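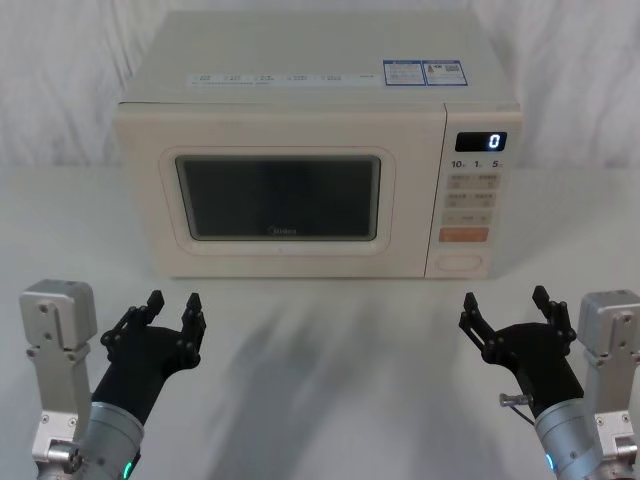
Events > Open Days > Katiyar
Home Robots Log Search
December, by Kedir Negussie

The Katiyar open day is the yearly afternoon when the Sornis lab lets people like me wander in, and I loved it! Rigoberto Serrano ran the kitchen demo, 4 minutes a turn, with two black hands and a cream Midea microwave (the orange button is the one I'd go for). There were 87 of us on the sign-in sheet, and the Bumska folks brought cookies. I'm told Grumon hosts next year.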